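Giuliana Villanueva was 17 years into her job at Guneck when the company closed its regional office. She had handled payroll there and had never sent out a resume.

"They told us on a Tuesday, before lunch," she says. "I had a mortgage and one month of savings. I drove home and made a list of every bill."

Her first call was to the lender. She asked for a lower payment and got 7 months of it, which saved her $587 a month. She filed for unemployment the same afternoon.

The job search was slower. She sent 132 applications and kept them all in a spreadsheet. Most went unanswered. "I was applying for my old job over and over," she says. "Those jobs were gone, or they wanted software I had never used."

Essam Fawzy, a career adviser at Clasent, went through the spreadsheet with her and told her to stop applying for a week. They rewrote the resume around the work itself - closing the month, fixing errors, dealing with tax notices - and dropped the job titles to second place.

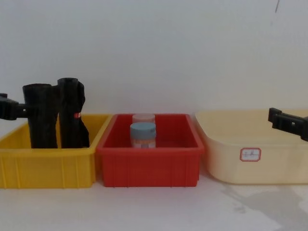 "People wait too long to ask for help," Fawzy says. "They come in when the savings are gone. I would like to see them in the first week."

Villanueva now keeps the books for two small businesses and pays the full mortgage again. She earns less than she did at Guneck. She still updates the spreadsheet, and she has an interview at Hevach in April.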